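Subject: Re: [nightshift-talk] sleeping in the daytime, round two

Hi all,

Sorry I went quiet, I've been meaning to answer this thread since September started and every time I sit down to do it I fall asleep, which I guess is sort of the goal! I'm back on nights at Milar, 14 in the stretch I just finished, and I've tried pretty much everything people suggested here.

Work, most nights: 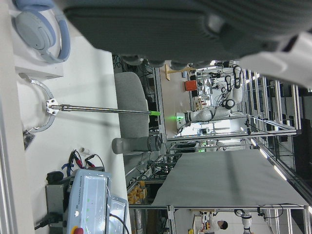 and the green belt:

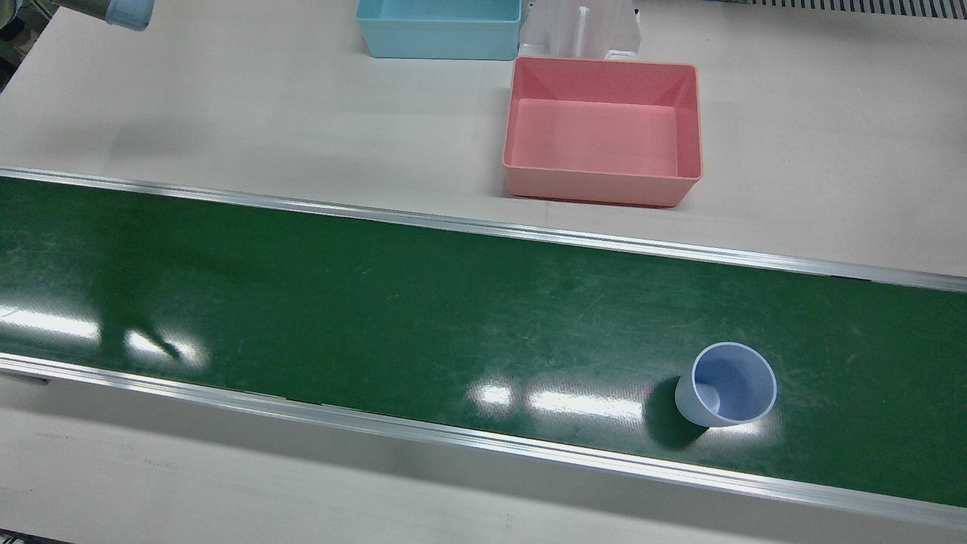
Lụa Giáp wrote:
> I have the blackout curtains and I have the earplugs and I still wake up
> at noon every single day like somebody rang a bell. Then I lie there
> mad about it until three. My sister says just get up and do something
> but if I get up I'm up, and then I'm useless by midnight.
> Does anyone do the split sleep thing for real, long term? Not for a
> week, I mean for months. And what do you do about eating? I can't face
> dinner food at seven in the morning but cereal doesn't hold me.

Lụa, I do the split sleep thing! I did it all last winter and I'm doing it again now. I get home on the 107 a little before eight, and I'm in bed by nine, and I wake up at noon or one just like you. The difference is I quit fighting it. I get up, let the dog out, eat something, maybe run one errand if it's close, and then I go back down at five and sleep until it's time to get ready. The second sleep is the good one for me. I dream and everything.

It took a while before the five o'clock one worked at all. First week I just lay on top of the covers and listened to the kids next door. What finally did it was making that half boring on purpose: same old T-shirt, same side of the bed, phone in the kitchen. I give it 15 minutes and if nothing is happening I read a paper book in the other room (a dull one, I've been in the same history of canals since spring) and try again.

My husband thought it was nuts for about a month. He gets home at five thirty, so from his side I'd be asleep when he left and asleep when he came back. We moved our dinner to eight thirty, before I head out, and that fixed more than the sleep did, to tell you the truth. We'd both been kind of crabby.

On food: I'm with you, I can't do meatloaf at sunrise. What holds me is rice with an egg on it, or leftover soup, the thin kind. Somebody on here said 300 calories before bed and save the rest for the noon wakeup, I think that was in the long thread about heartburn? I don't weigh anything but it's a bowl that fits in one hand. If I go bigger I wake up at ten instead of noon. If I skip it I wake up at ten starving.

Coffee I stop at two a.m. I used to say three. I'm old now.

The curtains: mine are the Sugiyama ones from the closeout place in Trurnside, and they're fine in the middle but they leak light down both sides like crazy. I stuck the edges to the wall with that hook and loop tape and it looks terrible and I love it. Lụa, you might check yours around noon, when the sun's moved, because mine looked perfectly dark at nine in the morning and I only found the leak when I was lying there being mad, same as you.

Things I tried and gave up on: the Jondance sleep app (the rain sound has a click in it when it loops, and once you hear it you're done), the weighted blanket (dog stole it), and magnesium, which I took for two weeks and can't say anything about one way or the other.

What I still haven't figured out is days off. I come off on a Sunday morning and I want to be a normal person by that night, so I stay up, and then Tuesday I feel like I've been hit by a truck. Does anybody just stay on nights the whole time? Do you get up at two in the morning and vacuum? How do your neighbors feel about that?

Okay, it's almost five, going to bed.

Dee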